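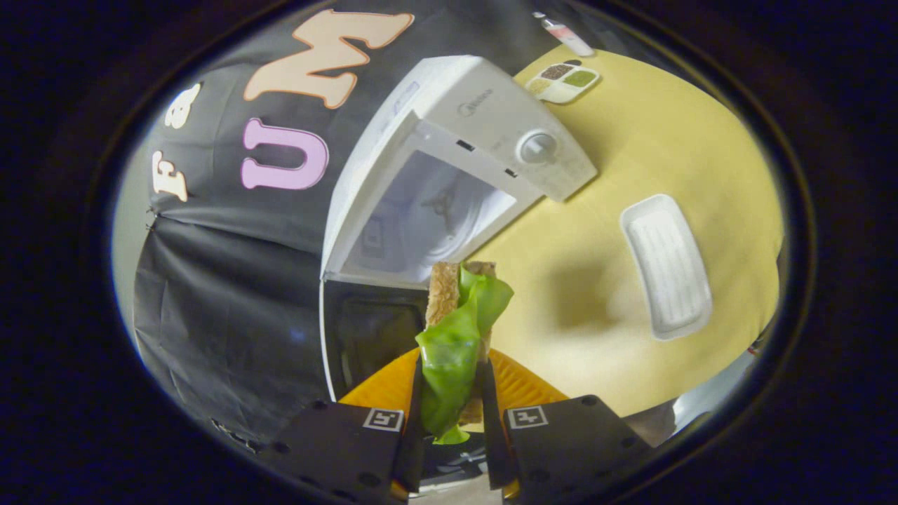

Ruron finger kit for the Okdale hand gripper: a review after a lot of sandwiches

By Adaeze Igwe
December

I've been putting off this review because I kept changing my mind about the kit. The first evening I wanted to send it back. Now I've got a second set in the drawer, so I guess you know how this ends, but the setup part deserves some honest grumbling first.

Quick background. Our bench has an Okdale hand gripper, the kind you carry around and squeeze while the camera on it watches the fingers. The fingers it came with were fine for cups and boxes and hopeless for food. Bread got pinched at the corners and lettuce slid right out. The Ruron kit swaps in a pair of matte black fingers with a tall, narrow pad down each inner edge, plus a small sheet of printed tags.

Fitting the fingers

The fingers themselves went on in 20 minutes, and most of that was me looking for the right driver. Start every screw by hand before you tighten any of them! I ran the first one all the way down, and the finger sat with a tiny twist that I didn't notice until the pads met at the top and gaped at the bottom. Loosen, squeeze the grip closed so the pads line each other up, then snug the screws a little at a time, going back and forth. The booklet shows this in one drawing with no words, and I read it as "tighten in any order."

The tags

Each finger gets a little white square tag with a black pattern, up near the top inner corner. The camera uses the pair to work out how far open the fingers are, so where you stick them matters more than anything else in the box. The adhesive grabs right away and you get maybe one second to fix a crooked one. I didn't fix mine. My left tag was tilted, the opening numbers jumped all over the place, and I had to peel it off and use a spare.

What worked was holding the tag with tweezers and bringing it down bottom edge first. After that, run the open-and-close check a few times. If the reading sticks or skips near fully closed, look for a bubble under a tag before you start messing with software (ask me how I spent my evening).

Also, left and right aren't interchangeable, and the sheet labels them in gray type so pale I needed a flashlight.

Using it on food

I like this part a lot. The table we use has a microwave at one end and a tray on it, and the job is the usual kitchen stuff, a sandwich up off a plate and over to wherever it's going. Held upright with a pad flat on either side, a sandwich needs much less squeeze than I was used to giving it. Go in slow and stop as soon as both pads touch. Big floppy lettuce is still annoying, because a leaf can end up between the pad and the bread, and then you're holding the sandwich by its salad.

The fingers are chunky, though. Going into a microwave with the door open you have to think about your elbow, and I've bumped the door more than once. Volkan Kahraman, who shares the bench with me, prefers the slimmer Jandgate fingers for that and he may be right — I just think they're worse at bread.

Keeping it going

Crumbs collect along the edges of the pads, so I brush them out after each session and wipe the pads with a barely damp cloth. Keep the cloth off the tags. A smear of mayo on a tag will ruin a whole batch of takes, and you won't notice until you go through them later. I check the screws every 40 grips. Mine had backed out a bit by the second check and haven't moved much after that.

I'm on my third pair of pads. They peel off cleanly if you go slowly from the top.

Would I buy it again? Yes, and I did. I'd like darker print on the tag sheet and a couple more spare tags — 3 goes fast when you're clumsy.

1657 views
20 comments
3 shares

Related
Okdale hand gripper: cleaning the lens without scratching it
Jandgate slim fingers, first impressions
Usman bench clamp review
Printing your own gripper tags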